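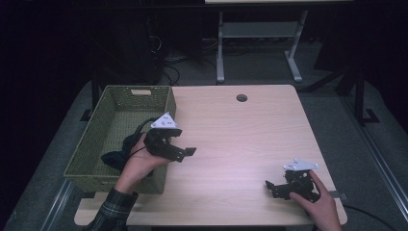

1. Purpose of the equipment plan

This part of our report explains what we want to buy for the second half of the Canura project and why. Canura studies how a person handles cloth with two hand-held grippers, so that later a robot arm can learn the same movements. The work is done at one table with a basket of clothes. The plan was approved by our supervisor in June, and the prices were checked again on Sep 21, 2026.

2. What we have now

We own 2 grippers, both with black fingers and with a camera on each. The fingers are blocky and have a smooth inner side. For boxes this shape is good enough. For thin cloth we are less sure, and we would like to compare it with a softer finger before we order a bigger quantity.

The table stays as it is. We considered a plain white top, but the light wood pattern makes a clear contrast with the black fingers, and a new top would take money from more important items.

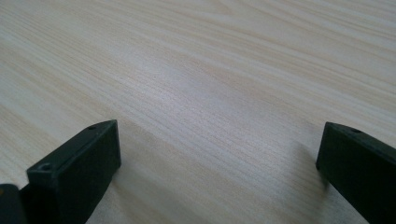 3. Items and costs

Soft finger pads, one set, from Flornov: 38 euros
Spare cables, from Vovance: 37 euros
Diffuse lamp with stand, from Messina: 300 euros

The lamp is the most expensive item, and we discussed it for a long time. In the camera view from the gripper there is a pale bright patch on the tabletop between the open fingers. Dark blue cloth is also difficult, for the folds become nearly black and it is hard to see where one layer ends.

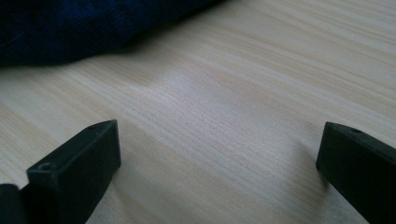

For this reason we will first borrow a lamp from the photography course and record the same task with it. If the folds are easier to see, we will order the lamp. If they are not, the money goes to a second set of pads.

The pads and the cables can be ordered at once. Delivery from Flornov is slower than from Vovance, so that order should be sent first.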